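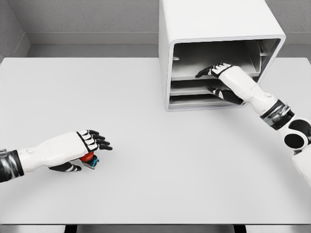

Sinton Household Storage Survey, data card

Version 8, last changed January 2, 2025

What this is

A table of answers from 1214 households in and near Sinton, asked what they store, where they store it and how often they go back to it. The answers were gathered in June by post and on the doorstep. It comes as one CSV file plus a copy of the form. Please read the form before the CSV. A fair number of the odd results come straight from how the questions were put.

What it claims to measure

The column called "clutter_score" is the one people quote, and it is the one I trust least. It adds up five answers on a scale from "never" to "always" and treats the total as a quantity. Two homes with the same score may have nothing in common. It has been kept because earlier versions had it and removing it would break other people's work. I would not build an argument on it.

The column "cupboards" is better, though "cupboard" was left undefined. Some people counted each door. Some left out anything without a door, so an open shelf unit may be in or out depending on who filled in the form.

Columns

house_id: a number with no meaning
area: Garnel, Willems or Other
people: how many live there, as stated
cupboards: see above
last_sorted: months since the last clear-out, from memory
clutter_score: see above
paid_storage: yes, no or blank

Blank in paid_storage does not mean no. An early summary read it that way and got a very cheerful figure for how few people rent a unit.

Who answered

We posted forms to homes in Garnel and Willems and knocked on doors elsewhere. The two methods gave different kinds of people. Those who posted a form back were keener on tidying, or said they were. Nearly 80 forms had every answer the same and were left in, marked in the notes file. Whether to drop them is up to you, but say so if you do.

Flats are thin on the ground. Shared houses are worse, as one person answered for everybody.

Things it can't tell you

Whether more storage makes a home tidier. Whether anyone is happier after a clear-out. Erkik, the shelving firm that paid for the postage, would like both to be true. It had no say in the questions, but you only have my word for that.

Known faults

last_sorted piles up at 6, 12 and 24. These are guesses.
A few rows give 0 for people. Not fixed.
The sample file holds the first 1000 rows in order of arrival, so it leans towards quick repliers. Don't use it for totals.

Licence

Free to use and change. Keep this card with the data.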